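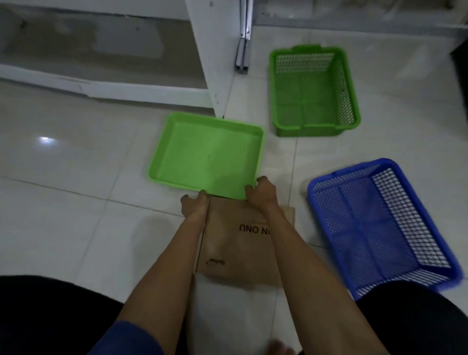 Subira Waweru: Discordo do título do tópico. Máquina que arruma a casa sozinha ainda não existe, e quem diz que existe está a vender alguma coisa.

rui_bancada
Fui eu que abri o tópico, por isso explico melhor. Trabalho no armazém da Nyamweya e lá temos um braço da Plelus que encaixota 173 peças por hora, sempre iguais, sempre na mesma posição. Isso funciona. Em casa é outra conversa: cestos de plástico, tabuleiros, cartão no chão, cada coisa do seu tamanho.

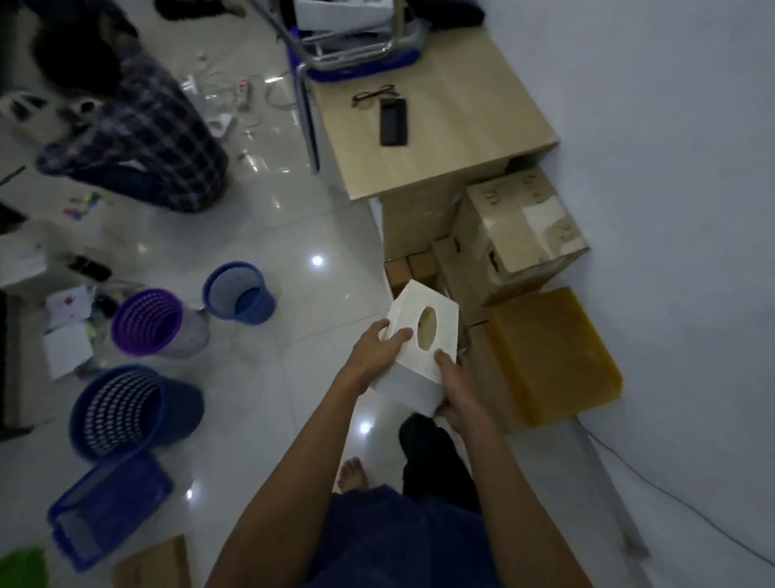
O meu ponto é que pegar já não é o problema. O problema é decidir onde cada coisa fica. Um cesto pode guardar brinquedos numa casa e cebolas na outra.

teclado_velho
Pegar continua a ser problema, sim. Uma caixa de cartão fino amolga se apertar de mais e cai se apertar de menos. Vi uma demonstração da Ultau em julho e demoraram cerca de 30 minutos para arrumar uma prateleira -- com um técnico ao lado.

rui_bancada
E há dois anos nem arrumavam a prateleira.

Subira Waweru
Trinta minutos é mais do que eu levo na despensa inteira. E o técnico, quem paga?

mlurdes
Na oficina do meu irmão compraram uma máquina para separar parafusos. 764 euros, usada. Separa bem, mas alguém tem de despejar os sacos e tirar as anilhas tortas. Poupa tempo, só que menos do que diziam.

teclado_velho
Exato. Tarefa fechada, tudo bem. Tarefa aberta, ainda não.

rui_bancada
Aceito isso para a casa toda. Para dobrar toalhas ou pôr loiça na máquina mantenho que falta pouco.

Subira Waweru
Quando puser a minha loiça sem partir um copo, compro.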